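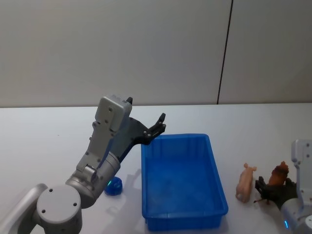
4. Shade Differences at Panel Joints

Agata Ferri and Giorgia Marchetti
13 Sep 2025

4.1 Scope of the joint survey

The previous section dealt with drift in shade across a single coated panel. This section deals with the step in shade between neighboring panels, measured at the vertical joint. The two effects have different causes and were kept apart in the analysis. Drift within a panel is gradual and is seldom reported by occupants. A step at a joint is abrupt, and complaint records from the survey buildings mention it far more often than any other defect of finish except scratches.

Joints were surveyed in 11 interiors fitted with pale factory-coated wall panels. Seven of these were at the Cunov site and four at the Garrido annex. All panels at Cunov came from the Grumer line and were delivered in a single order, although the delivery records show that the order was filled from more than one coating batch. The panels at Garrido were bought over a longer period and include later replacements finished with Riltatora topcoat. Joints next to window reveals were left out, as were joints behind fixed shelving, where the instrument could not be held flat against the surface.

4.2 Measurement

Each joint was read at 3 heights on both sides with a contact spectrophotometer. Readings were taken at a fixed distance from the panel edge to avoid the thicker bead of coating that forms there during spraying. The instrument was recalibrated on its white tile before each wall and again whenever the operator stopped for longer than a few minutes. Lightness was treated as the main variable. Hue differences were recorded but were small in comparison, and are reported only where they changed the ranking of a joint.

In total 130 joints were retained. Joints with visible filler, overpainting or impact damage were dropped before analysis. The retained set includes joints that lean slightly out of plumb, provided that the gap itself was continuous from top to bottom. Lean has no bearing on a contact reading, but it was noted on the record sheet for use in the visual rating described in Section 4.4.

4.3 Instrument results

Most joints at Cunov showed a lightness step close to the repeatability limit of the instrument. The exceptions were grouped. They occurred in runs along the same wall, and in each run the sign of the step alternated — lighter, darker, lighter — in a way that suggests panels were drawn from two stacks during installation. The batch labels, where they could still be read from the rear service void, agree with this reading in all but one room.

At Garrido the steps were larger and showed no such pattern. Replacement panels were lighter than their older neighbors in nearly every case. Two explanations are open. The older coating may have yellowed and darkened with age, or the Riltatora topcoat may have been lighter when applied. We had no retained samples of the original finish and cannot separate the two. An attempt to use panel areas hidden behind switch plates as an unaged reference was abandoned when several plates turned out to have been moved.

Figure 3. Pale gray wall with a thin dark vertical joint. The panel to the right of the joint is slightly lighter than the panel to its left.

Figure 3 gives the general appearance of a step of this type. The photograph was not used for measurement. Camera exposure and white balance were not controlled at the level needed to recover surface values, and shading along a wall can imitate a step or hide one.

4.4 Visual rating

A contact reading states how far apart two surfaces are. It does not state whether a person standing in the room will see the difference. Each retained joint was therefore rated by two observers working separately, from a marked standing position facing the wall. Ratings used a four-point scale running from "not seen" to "seen at once."

Agreement between observers was good at both ends of the scale and weaker in the middle. The lightness step explained much of the rating but not all of it. Three further factors carried weight:

Width of the joint. A wide dark gap separates the two surfaces and makes a small step harder to see. Butt joints with almost no gap were rated more severely for the same measured step.

Direction of light. Light falling along the wall from one side brought out any difference in panel depth, and observers tended to report this as a difference in shade. Ratings were repeated under portable diffuse lighting set to 2000 lux at the wall surface, and a number of joints moved down the scale by one point.

Lean of the joint. Joints noted as out of plumb were rated as more visible than their measured step would predict. The group is small and the result should be read with caution. Observers may have been drawn to the line first and to the shade second.

4.5 Effect of cleaning

A subset of Garrido joints was washed with neutral detergent and read again in October of the previous year, before the main survey began. Washing raised lightness on both sides of the joint by similar amounts, and the step between them hardly changed. Surface soiling can be ruled out as the main source of the difference in those rooms. The same test was not run at Cunov, where the building operator did not permit wet cleaning during the survey period.

Contact: Giorgia Marchetti, corresponding author | © 2025 The authors | Back to top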